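Clavden Office Park: Access Badges and Entry, Frequently Asked Questions

Who needs a badge?
Everyone who works at the Clavden site for more than two days in a row. Shorter visits are covered by a paper visitor pass from the front desk, valid until 6 p.m. on the day of issue.

How do I get one?
Your company's office manager submits the request through the tenant portal. Belunance, which runs the access system, prints badges each morning, and requests received before noon are normally ready the next working day. Collect yours in person with a government-issued photo ID. Badges are not mailed.

Which doors will my badge open?
By default: the main lobby, the elevators, the bike room and the floor leased by your employer. Roof access, the loading dock and the server rooms in the Gorum building are added separately and need approval from building management.

My badge works at the lobby but not on my floor. Why?
The two readers are on different controllers. The lobby controller updates within a few minutes; floor controllers update overnight. If the problem is still there the next morning, write down the reader number (printed on the underside of the housing) and send it to the help desk.

The reader flashes red twice and beeps. What does that mean?
Two red flashes mean the badge was read but is not authorized for that door at that time. One long red flash means the badge could not be read at all. Hold it flat against the reader for a full second. Do not swipe it.

Can I keep my badge in my wallet or phone case?
You can, but other contactless cards in the same pocket often interfere with the read. Magnetic phone cases do not erase the badge, which has no magnetic stripe. Bending does damage it. The antenna runs close to the edge of the card, and a crease there is the most common cause of failure.

May I punch a hole in the card?
No. Use a holder with its own slot. A punched card is treated as damaged and the replacement fee applies.

What does a replacement cost?
The first replacement is free. After that the fee is $35, billed to your employer. Cards that fail without visible damage are replaced at no charge.

I lost my badge. What should I do?
Report it at once through the portal or by calling the front desk. The old number is blocked when the report is logged and cannot be reactivated, even if the card turns up later. Return a found card to the desk for disposal.

Do badges expire?
Employee badges run until the end of the lease year in January and are renewed automatically if your employer confirms the list. Contractor badges expire after 100 days. A badge not used for 35 days is suspended; the front desk can lift the suspension.

Can I get in outside business hours?
Yes, if your employer has requested it. Between 7 p.m. and 7 a.m. the revolving door is locked and entry is through the side door on the Štefanec wing. Each person must badge in individually, including when entering as a group.

How long are entry records kept?
Some 100 days, after which they are deleted. Employers can request a report for their own floor only.

What happens when I leave my company?
Hand the badge to your office manager or drop it in the return box in the lobby. Access ends at midnight on the last day entered in the portal.

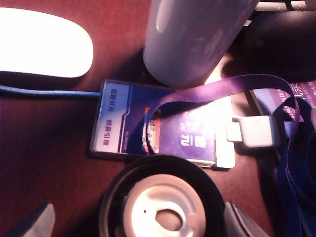
If your last day changes, your office manager must update the date in the portal before that deadline. Once a badge has been closed, a new request is required.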